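Plellbridge Repair Room
Progress report to the Baidoo Fund
3 May 2026

Dear friends at Baidoo,

It is a pleasure to be writing to you again, and I hope you will forgive me if I go on a bit, because there has been a lot happening in our two rooms over the old print shop since the last report. When you agreed to help us get the small parts side of things into shape, I think we all pictured a quick weekend with some labels and a pot of coffee. It has taken longer than that, and I'm glad it has, as we have ended up rethinking the whole bench and how people use it.

Where we were

Those of you who visited last year will remember the biscuit tins. Every screw, washer, spring and fuse that anybody had ever donated went into one of them, and a person mending a lamp could easily spend half the evening tipping tins out onto a tray and scooping everything back again. We had 34 tins when we finally lined them all up along the hallway (plus a shoebox of odd knobs that I am rather fond of and have refused to give up). Your grant let us buy proper storage, clear the shelf by the window and put new white tops on the worktables, so that a dropped screw has a fighting chance of being found again.

The sorting table

We settled on small organizers with clear pull-out drawers, the kind with a carry handle on the lid. Declan Nic Giolla argued hard for a big wall-mounted cabinet, and for the main stock he may still be right, but the portable ones have been a joy. You carry over the one you need, set it at the back of the table, and the whole width in front of it is yours to work on. The loose clear boxes are for whatever is being sorted at the moment, and they get emptied into the drawers at the end of a session.

Labeling is the slow part. We are waiting to settle on one set of names before writing anything on the drawer fronts, after a good-natured disagreement over whether a grub screw and a set screw deserve separate drawers.

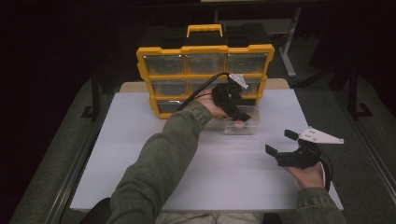 What has been sorted so far

All of the wood screws and most of the machine screws are done, by length first and then by head. Washers went faster than anyone expected, and the fuses were finished in one long evening with the radio on. Springs are still in their tins. They tangle terribly, and we have decided to leave them until everything else is settled. The electrical odds and ends from the Ceston donation are also waiting, as they need somebody who knows what they are looking at, and I am afraid that rules me out.

Repairs and visitors

The room logged 311 repairs between our last report and this one, with lamps and toasters well ahead of everything else. People have been kind about the muddle while we worked around it. One lady from Grarkley brought back a mended radio simply to let us hear it playing, and stayed to sort washers until closing time.

Money

We have spent the storage portion of the grant in full, and we have $100 left over from the table tops, where the supplier let us have offcuts for the two smaller benches. With your permission, we would like to put that toward drawer dividers and a decent label maker. The full accounts are attached separately in the usual format.

What comes next

We hope to have the drawer names agreed and written up in June, and then to tackle the springs. After that I would like to run a short evening for regular visitors, so they can learn where everything lives and fetch their own parts. Please do come along if any of you are free. The stairs are still steep, but the kettle is always on, and we would love to show you the tables in use.

With warm thanks from all of us at Plellbridge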